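# Workplace automation (the packing and sorting kind)

I keep this page for the staff wiki, and it's supposed to read like an encyclopedia entry, but I've worked next to these machines long enough that it comes out as me talking. Fix my spelling if you like, leave the opinions.

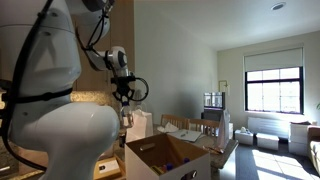 Workplace automation, in the sense I'm using it, means handing a repeated physical task to a machine while people stay in the same building and keep doing the rest. It's older than most folks think. A conveyor belt is automation. So is the tape dispenser that spits out the same length every time you press the lever (I love that thing). What people usually mean when they bring it up at lunch is an arm, though, so most of this entry is about arms.

## What the arm does

The basic job is called pick and place. The arm reaches over a box or a bag, closes its fingers on something, lifts, and puts it down somewhere else. Simple to say! The hard part is variety. A factory arm that welds the same bracket all day can be told exactly where to go. An arm that packs mixed goods has to deal with bottles, caps, floppy bags and whatever else ended up in the order, and every one of them wants a different grip.

Fingers matter more than newcomers expect. Soft ones forgive a bad approach and don't mark the goods, but they wear out and they don't like heavy or slippery stuff. Hard ones are precise and will happily crush a yogurt. At Sellby we started with hard fingers and changed over in August, and I don't know anyone who wanted to go back.

Cables are the other thing. An arm that bends needs slack, and slack catches on box flaps. You learn to look at the cable before you look at anything else.

## What changes for people

At Sellby the packing floor handles 754 different items, and before the arms came in each packer was expected to know most of them by feel. That knowledge didn't go away, it moved. Etelka Hegedűs, our longest-serving packer, now spends her mornings deciding which items the arms should even be offered, and her list is still better than the one the software came up with.

The jobs that shrank were lifting and reaching. The jobs that grew:

- **Clearing stops.** Something slips or folds over, the arm waits, a person sorts it out.
- **Staging.** Boxes have to be open properly, with the flaps back, or the arm wastes its time.
- **Teaching.** Someone guides the arm through a new item until it copes. We do 20 repeats for an easy item and up to 200 for the awkward ones.
- **Checking.** A full box still gets a human look before it's closed.

I liked the teaching from day one. Plenty of my coworkers didn't, and I get it – it's slow, you stand in one spot, and for the first while you're much faster than the thing you're training. There was also real worry about hours. On our floor 3 people moved to other departments during the changeover, two of them by choice. The third wasn't happy about it and said so at every meeting, and I think she was right that we should've been asked sooner.

Noise went down, which surprised me. Sore shoulders went down too, going by how often people ask to swap shifts. Boredom is harder to judge. Waiting for a machine to get stuck is its own kind of tired, and if you're running two stations at once you never quite relax.

## Terms you'll hear

**Cell:** the arm plus the space it can reach. Stay aware of it even when the arm is still.

**Handoff:** the point where a person's part of the task ends and the machine's begins. Most arguments on our floor are about handoffs.

**Hellix:** the scheduling program we use. It decides which orders go to the arms and which go to hands. The Getley building has an older version, so the screens won't match.

**Orellana rule:** local slang, named after the Orellana site. If the arm fails twice on the same item, a person packs it and the item goes on the list for teaching.

## See also

Conveyors; Shift rotation; Lifting and reaching; Item list (Etelka's version)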